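Category: Course notes › Robotics practice › Handling and care

Week 4 handout: Good practice for gripping soft goods

Kurnunport workshop stream, notes updated 19 July 2025
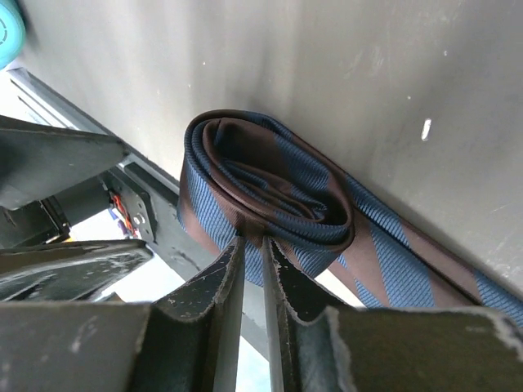 Fig. 1. Striped necktie, rolled, held between the fingertips. Wrist camera view.

Welcome back, everyone. Last week was all rigid parts, and I know a few of you came away feeling that gripping was more or less solved once you had the width and the force right. Cloth will cure you of that! These notes cover the house rules for soft goods, with a bit of the thinking behind them where I think it helps, and they're meant to be read before you come to the bench.

1. Look at the fingers first

Have another look at the fingertips in Fig. 1. The edges are worn and frayed, with whitish patches where the dark surface has chipped away, and the broader plates on either side are scratched and chipped as well. On a machined block you might never care. On a woven tie, a rough edge is a place for a thread to catch, and a pulled thread in a twill weave doesn't go back in (I've tried, with a needle and a great deal of patience).

So, before every session with fabric, run a scrap of old stocking along each finger edge with the arm stopped and the drive isolated. If it snags, log it on the Pemell sheet and ask for the fingers to be dressed or swapped. Please don't file them yourself. We had a pair come back last July with tips of two different lengths, and it took us most of an afternoon to work out why everything was being picked up crooked.

2. Where to take hold

A rolled item has a coil and, nearly always, a tail. Our rule is to grip low on the coil, across as many layers as the fingers will comfortably take, and to leave the tail free. Take it by the tail and you're inviting the whole thing to unwind. In Fig. 1 the fingers close on the lower part of the coil and the tail runs off to the right along the base of the grey surface, and that's the sort of hold I'd like you to aim for.

Pointed tips deserve some extra thought. They get into tight spots nicely but they put the load on a small patch of cloth. Close slowly, stop at first contact, and then add force in small steps. For the Prodis exercises the starting value is 1000 on the controller scale, and you shouldn't go past 1504 without asking whoever is supervising. The scale runs well beyond that – there's a hard stop in software at 3265 – but that upper range is for the metal parts and has no business near a necktie.

3. Working against a surface

Pressing a soft item against a wall or a bin side is perfectly acceptable and often the kindest way to steady it. Three conditions apply:

- The surface is wiped before the session. Dust and specks travel onto dark fabric very readily.
- The approach is square to the surface, at reduced speed, with the contact limit switched on.
- You check where the tail is before you move away. A tail lying in a crease can get trapped there when the arm lifts, and the coil will open up from the inside.

4. Wiring and fasteners

Your wrist camera will often show you part of the arm's own structure, so use it. In Fig. 1 you can pick out two bolt heads on a metal bracket at the left, with red and orange wires beside them. Get into the habit of glancing at the same spots at the start and end of each run. A wire that has shifted since the morning is worth stopping for, even if everything still moves as it should. Loose cloth and exposed wiring are a poor combination, so keep tails and straps on the far side wherever the task allows.

5. Records

Each run gets one line on the Pemell sheet: item, grip position, force setting, and anything odd. "Anything odd" is the column I read most closely, so do be generous with it. Groups on the Kwak exercise should allow some 15 minutes at the end for writing up, and a still from the wrist camera kept with the line is very welcome.

Before next time, pick a soft item from home that you don't mind having creased, roll it two or three different ways, and write a short paragraph on where you'd grip each one and what you'd expect the loose end to do. Scarves are good. Belts are harder than they look.

Related notes
Week 2: Safe approach speeds and contact limits
Week 3: Rigid parts, width and force
Week 5: Folding, stacking and letting go
Filling in the Pemell sheet
Kwak exercise: bench setup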